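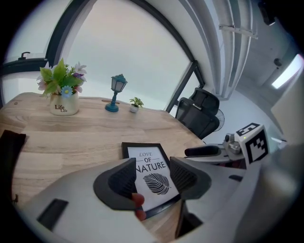
Civine is a small hill town at the top of the Grultenine valley, and most people get there by shared taxi from Dromik, the nearest place with a train station. I've done that ride 3 times now and I still grab the left-hand seat for the river views! The drivers leave when the car is full, so get to the stand before 7 in the morning if you can. Guesthouses up there are simple and homey, and the front desk is usually somebody's own table with a few personal things on it - a little teal street lamp, say, or a cream pot of artificial flowers with "Life" written on it.

The town has 262 houses, most of them on the sunny side of the slope. The best known walk goes up to Võ, a viewpoint with a tea stall and a stone bench, and it takes me 2 hours at an easy pace (longer coming down, my knees being what they are). April is my favorite month for it. The upper road is usually open by then and rooms are still cheap.

Packages from Dromik normally cover 3 nights, the taxi both ways and breakfast. Lunch is extra. Ask whether the car stays with you in Civine or goes back down - mine went back, and I had to wait for another one to reach the lower villages.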